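Guides > Teaching by Demonstration > Recording a Task
Gornen Technical Publications, Sunday, December 26, 2021

4.3 Recording a countertop task by remote control

This section applies to the Gornen follower arm used with the Ulano hand controller. Complete the zero-position check in 4.2 before you continue.

CAUTION: Keep hands and loose clothing outside the reach of the arm while the controller is live. The follower arm copies the controller without delay and does not detect people.

1. Clear a path between the start pose and the first object. Other items may stay on the counter if they will be present when the task is run.

2. Switch on the controller and hold it in the same pose as the follower arm. The status lamp changes from amber to green when the two poses match to within 2 degrees at every joint.

3. Press and hold the clutch for two seconds. The arm is now live.

4. Open the preview window and check both views. The wrist view must show part of the gripper and the surface under it. The overview must show the work area. 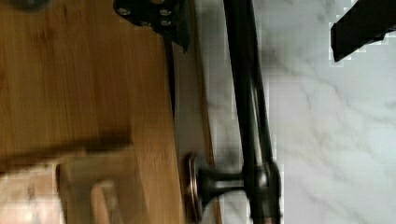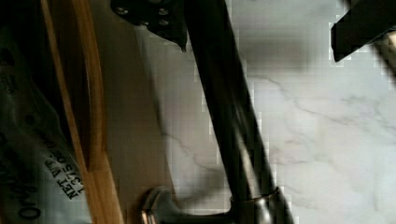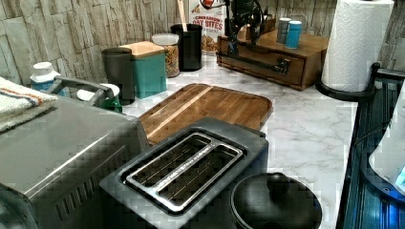
Kitchen counter: two wrist views, then the overview.

5. Enter a task name. Names are limited to 11 characters and may not contain spaces.

6. Press Record. Wait for the tone before moving the controller.

7. Carry out the task at a steady speed. Do not pause above an object for longer than you would want the arm to pause when it runs the task alone.

8. Return to the start pose, release the clutch and press Stop.

9. Press Keep or Discard. A discarded episode cannot be recovered.

NOTE: Fast wrist rotation blurs the wrist view. Short periods of blur during travel between objects are acceptable. Blur during a grasp is not. Discard the episode and repeat the grasp more slowly.

NOTE: Change the start position of the objects between episodes. For a single pick-and-place task, 200 kept episodes are recommended before the first training run.

4.3.1 Faults during recording

Fault 387 (pose mismatch): The controller was moved before the clutch was fully engaged. Release the clutch and repeat from step 2.

Arm moves in steps: The wireless link is weak. Connect the controller with the Zarkdale cable and restart the session.

Preview freezes but the arm still responds: Release the clutch at once. Check the camera connector at the wrist, then reopen the preview window. Discard the current episode.

Controller settings from the older Karpenko handle cannot be imported. Enter them again by hand as described in 3.6.

Continue with 4.4 to replay a kept episode at reduced speed.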